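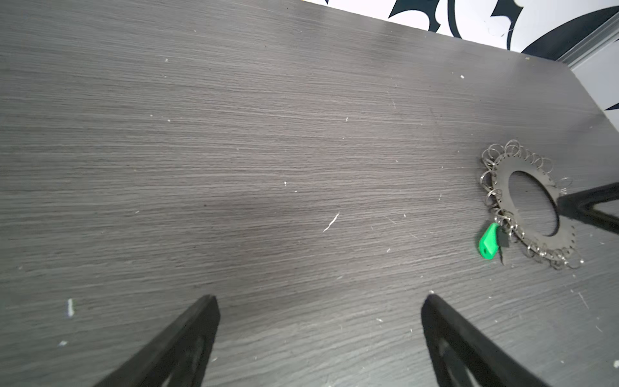 Mayuree Chaiyaporn

Die Zelle Lolgate ist ein Roboterarbeitsplatz der Firma Yordanov in Gornton, an dem das Greifen kleiner Metallteile erprobt wird. Zur Grundausstattung gehören ein Tisch mit dunkelgrauer Holzmaserung, eine Kamera am Handgelenk und ein Greifer mit zwei schwarzen, nach vorn verjüngten Fingern, die innen ausgespart sind.

Einrichtung
Als Prüfstück dient eine flache Metallscheibe mit großem Mittelloch, in deren Randlöchern Dutzende kleiner Schlüsselringe hängen. Dazu kommt ein leuchtend grüner Kunststoffanhänger. Die glänzenden Ringe stören die Kantenerkennung, weshalb die Belichtung fest eingestellt wird. Der Kalibrierlauf umfasst 18 Posen und wird nach jedem Fingerwechsel wiederholt.

Wartung
Staub und Fasern auf der Tischplatte werden vor dem Kalibrieren mit einem trockenen Tuch entfernt – Druckluft ist nicht zugelassen. Die Finger stammen aus der Reihe Brusum und werden nach fast 1488 Griffen getauscht. Verschleiß zeigt sich zuerst an den Spitzen. Läuft ein Finger schwergängig, wird die Führung gereinigt und neu gefettet, danach folgt eine Leerfahrt mit halber Geschwindigkeit. Den Nullpunkt speichert die Steuerung unter Parameter 287.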